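Comparing two hand-held grippers before you buy a second pair

Posted 15/05/2025 by Shafiq Sultana

Quick one, people keep asking how I test these. Not a lab method. Works on a floor or a desk, takes an evening. I've used it on the Taler fingers and the Steklow fingers and I'm halfway through the Gazi pads, so this will get edited.

What you need

Two hand-held grippers, same model, so the only thing that changes is the fingers or the pads. A shallow tray with walls. Small household stuff. A kitchen scale. Masking tape, marker, a notebook. The camera mount you normally record with, because a pad that grips great but blocks the view is no use to you.

If you only have one gripper you can still do steps 1 to 4. Skip 5.

Step 1. Zero everything

Close the jaws all the way, nothing in them. Pads should meet along the full length. If they touch at the tip first and leave a gap at the back, loosen the finger mount, push back, retighten. Do it again. Do this on both hands or the numbers mean nothing.

Check the pivots while you're there. Wiggle each linkage plate side to side. Any click, snug the screw up a bit. Don't crank it, the plates bind and then your trigger feels heavy and you blame the pads. Did this for a whole February. Lost most of my notes from that month to it.

Step 2. Clean the pads

Damp cloth, let dry. No alcohol on the soft ones, it made my first Taler set go shiny and they never came back.

Step 3. Static hold

Weigh the thing you're going to lift. Mine is a 200 g jar, lid taped on. Grip at the middle of the pads, lift to elbow height, hold still, count to 6. Write down held / slid / dropped. Turn the jar so the jaws close on a different side and repeat.

Slid counts as a fail for me. Your mileage etc. A slide means the pose in your recording is wrong by the end of the lift, and you will not notice until training.

Step 4. Tip pinch

Same thing with just the tips. Use something flat and thin, a card or a coin on the tray. This is where the Steklow fingers got annoying, the tip has a slight radius and flat things skate out from under it. Taler tips are squarer. Uglier print, better pinch.

If the card won't come up, slide it to the tray wall and tip it against that. Write down that you did. It's a different motion and shouldn't go in the same colum.

Step 5. Two hands, mixed objects

The one that matters. Load the tray with things of different shape and finish, don't tidy it, and pick with both hands at once. Left holds, right goes looking.

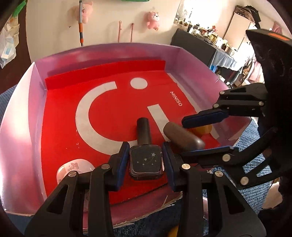

Round objects are what split good pads from okay ones, and you want one upright and one lying down. An upright bottle with a tall cap is easy to get hold of and easy to tilt, so grip the body, keep the cap pointing up, and look for the lean as the jaws close. The other hand's job is harder. With the dark brown cylinder at a diagonal on the tray, turn your wrist till the jaws are either side of it, stay open, check both blue pads are clear of whatever's behind (the little yellow-orange thing is the kind of neighbor you grab by accident), then close slow. Pads first, never the bare plastic.

Swap hands and do the whole tray again. Most people have one lazy wrist.

Step 6. Watch the footage

Before you score anything! Play both wrist views side by side. Looking for:

- can you see the contact point at the moment of closing
- do the two grippers hide each other when they come together
- does the object blur on the approach (go slower, or more light)
- dark object on a dark pad, can you still find the edge

That last one got me. Dark blue pads looked great till I tried black lids. Gazi does a gray version, on order, will report back.

Scoring

I keep it dumb. One point for a clean hold, zero for anything else, total per object and not per session. A pad that gets everything except bottles is a different purchase from a pad that misses a bit of everything. Last batch went in the notebook as run 2727, my numbering is a mess, don't copy it.

Where I am so far

Taler for small flat stuff. Steklow for jars and anything heavy, the longer pad really helps. If you're using the Viltham mount check your finger clearance first, mine rubbed on the left side untill I filed 2 mm off.

Gazi results when the gray pads show up. Comments are open, tell me your pad and what it dropped.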